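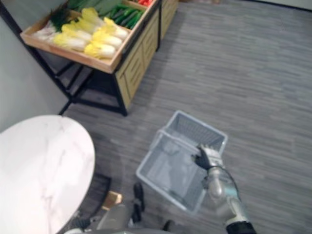 *Choux chinois sur le présentoir*

Bonjour à tous,

Je réponds au message de Manee sur la lactofermentation, et je remets son texte plus bas pour ceux qui n'ont pas suivi.

J'ai fait 13 bocaux en janvier avec du chou chinois, tous à 2 % de sel. Mon calcul est simple : 300 g de légume parés, 6 g de sel. Je pèse après avoir retiré le trognon et les feuilles abîmées, sinon on sale trop. Le chou est coupé en lanières, salé, massé cinq minutes, puis tassé jusqu'à ce que le jus recouvre tout. Si le jus manque, je complète avec une saumure au même dosage.

Pour la température, j'ai comparé la cuisine (20 °C) et le cellier (14 °C). En cuisine, les bulles arrivent dès le deuxième jour et le goût est déjà acide au bout d'une semaine. Au cellier, il faut compter trois semaines, mais le chou reste plus ferme. Je préfère le cellier.

> Le 13 janvier 2018, Manee Khunthong a écrit :
>
> Bonjour,
> Mes concombres ramollissent au bout de dix jours, alors que le chou tient très bien. Même sel, même placard. Est-ce que quelqu'un met des feuilles de vigne ou du thé dans le bocal ? Et faut-il ouvrir tous les jours pour laisser sortir le gaz ?
> Manee

Pour les concombres : prends-les petits et coupe 3 mm du côté de la fleur. C'est là que se trouvent les enzymes qui ramollissent la chair. Monte aussi à 3,5 % de sel. Une feuille de vigne ou une pincée de thé noir aide un peu - chez moi la différence est faible. 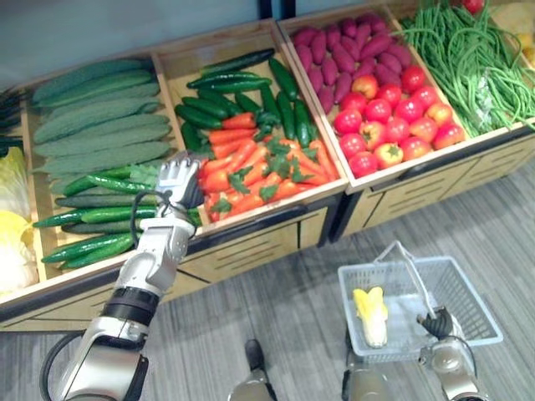 *Margoses et concombres, au rayon légumes*

Je n'ouvre jamais les bocaux à joint caoutchouc, le gaz s'échappe seul. Avec un couvercle à vis, je desserre d'un quart de tour une fois par jour la première semaine. Un voile blanc en surface n'est pas grave, on l'enlève à la cuillère. Une moisissure colorée ou duveteuse, je jette tout.

Wiroj m'avait parlé de margose fermentée avec un peu de riz cuit. Si tu lis ceci, Wiroj, je veux bien les proportions. Je n'ai essayé qu'une fois, sans riz, et c'était trop amer pour être mangé seul.

Cordialement,
Maritza Ccori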